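Home | Forums | Home & Sewing | Curtains and Soft Furnishings | Log in

Blackout curtains for a street-facing bedroom: lined, unlined, or give up and get a shade?
Last updated in June

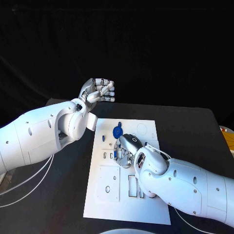
octavian_c
I need curtains for a bedroom that faces a streetlight and I'm stuck between buying ready-made and sewing my own. The window is 101 inches wide with a radiator under it, so most of the ready-made panels I've looked at are either too narrow as a pair or too long. I'd like black, or close to it. My worry is how it will look in daylight. Black fabric shows every soft fold and wrinkle, same as the curtain behind the two white arms in the picture, and I can't decide if that bothers me or if I'd stop seeing it after a week. My wife says she would not stop seeing it. I have a basic sewing machine, I can do a straight hem, and I've made cushion covers. I have never made a lined curtain. Budget is 279 dollars including the rod. What would you do?

padma_k
Make them. Straight hems are nearly the whole job. For a window that wide you want twice the width in fabric if you're using pencil pleat tape, and you can get away with one and a half times if you do plain grommets. Buy the fabric and the lining separately. The coated blackout fabric sold as a single layer is stiff and the needle holes let light through. You'll see a row of tiny dots at every seam when the streetlight is on.

I used Grondside cotton sateen in charcoal for the front and a three-pass blackout lining behind it. Five years on the same window, no fading I can see.

teodor_toma
Disagree on the width. Twice the width in lined black over a window that size is heavy, and he'll need a center bracket and proper anchors. That eats the rod budget. I'd go one and a half whatever heading he uses.

padma_k
Pencil pleat at one and a half looks skimpy. You end up with a flat sheet with a gathered edge on top. If you want to save fabric, change the heading.

teodor_toma
It looks fine when it's closed, and he's going to have it closed at night when nobody is looking at it.

octavian_c
It will be open all day though, so I suppose the stack matters too. There's only 6 inches of wall on the left side before the closet starts.

hfang22
The stack is your real problem then. Lined panels at double width won't fit in 6 inches. Either you lose part of the window on the left or you hang one panel that draws all the way to the right. I did one big panel in my mother's apartment for the same reason. It looks a little odd the first day. Use a traverse rod with a wand if you go that way, because dragging a wide lined panel by hand pulls the hem out of shape.

On the wrinkles: it depends on the fabric more than the color. Cotton creases and stays creased. A polyester with some weight to it will drop out in a week or two if you steam it once it's up. Do not iron it on the board and then carry it across the house over your arm. Hang it first, steam it from the top down, leave it alone.

ionut_b
Has anyone here used velvet? I've got cotton velvet from Uvedska in my living room and it blocks more light than I expected without any lining. Wrinkles don't show much. It does collect cat hair.

padma_k
Velvet is good but it's hard for a beginner to sew. The layers creep against each other. You need a walking foot and a lot of pins, and you have to keep the nap going the same way on every panel or one will look gray next to the other. I wouldn't do it as a first curtain.

ionut_b
Mine were my second. I got the nap wrong on one and never fixed it. Only I know.

teodor_toma
Unlined velvet over a radiator is a bad idea anyway. Any long curtain over a radiator is a bad idea. How far does it stick out?

octavian_c
It sticks out past the sill by the width of my hand. I was going to stop the curtains just above it.

teodor_toma
Then you'll have light coming out of the bottom. Sill-length curtains always leak there. Fit a roller shade inside the window frame and hang whatever curtains you like in front. The shade does the blocking. The curtains can be unlined, they'll weigh half as much, and they'll stack in your 6 inches or close to it. Zarnport makes shades cut to size and the side channels are extra. Get the channels.

hfang22
I'd second the shade. I was going to suggest it and then assumed you wanted to sew.

padma_k
A shade that wide will sag in the middle unless the tube is a thick one. I've seen it happen. You'd want two shades side by side and then there's a gap between them where the light comes through.

teodor_toma
The gap sits behind the curtain. And he may have a mullion there anyway. Octavian, is it one pane or is it divided?

octavian_c
Divided. Two sashes with a post between them, the post is maybe three inches wide. So two shades would each have their own opening.

teodor_toma
Then there's no gap problem. Two shades, channels on all four sides that matter, done.

padma_k
All right, with a post that wide I agree about the shades. I still think he should line the curtains. Unlined black cotton on a sunny window goes brown. It takes a couple of summers. The lining is cheap compared to making them again.

ionut_b
Mine did this before I got the velvet. Black cotton from a discount place. The folds that stuck out toward the glass went a rusty color and the ones that faced in stayed black, so it ended up striped.

octavian_c
That's useful, thank you. The window faces northeast so it does get morning sun, but not for long. I called the shop in town (Asamoah, the one by the post office, for anyone local) and they have a dim-out polyester in black, wide width, for 22 dollars a yard. They said it doesn't need a lining. Does that sound right?

hfang22
Dim-out is usually three layers woven together with a black yarn in the middle. It doesn't need a lining for light. Polyester holds its color better than cotton does. I'd ask for a sample and tape it to the window for a night before you buy yardage. Also ask how wide the wide width is. If it's over 100 inches you can turn it sideways and use the width as your drop, and you won't have any seams at all.

padma_k
Turning it sideways works with a plain weave. Check it for a stripe or a sheen first. Some of them look different when you rotate them.

And wash the sample. If it says dry clean only, wash it anyway and see what happens to it.

teodor_toma
Why would you wash something that says dry clean only?

padma_k
Because it's a bedroom curtain over a radiator and it's going to get dusty. I'm not paying a cleaner every spring for that. Better to find out on a sample.

teodor_toma
Vacuum it with the brush head. I've never washed a curtain in my life.

padma_k
I believe you.

octavian_c
Update. I got the sample and taped it up over the lower left pane. With the streetlight on I could see a faint glow through it from up close and nothing from the bed. I folded it hard and left it under a book for a day, then hung it with a clothespin and steamed it. The crease came out except for one line that I can see if I look for it. My wife looked at it in the morning and said black is fine.

So the plan is two shades with side channels, then a pair of unlined dim-out panels at one and a half width with grommets, stopping above the radiator. I priced the shades this afternoon and I'm over budget by a little with the rod included. I may do the shades now and the curtains in the fall.

hfang22
Good order to do it in. Once the shades are up you might find you don't care about black anymore and can pick a color you like.

ionut_b
For the shades, measure each opening at the top, the middle and the bottom and send them the smallest number. My house is old and mine were off by half an inch from top to bottom.

padma_k
And write down whether you gave them the opening size or the shade size. They'll take a deduction off one and not off the other. I got a shade that was too narrow that way and it's still in the garage if anyone has a small bathroom window.

teodor_toma
How small?

padma_k
22 inches. White. Pull chain on the right.

teodor_toma
I'll message you.

26 replies | 4 shares | Reply | Back to top | Next thread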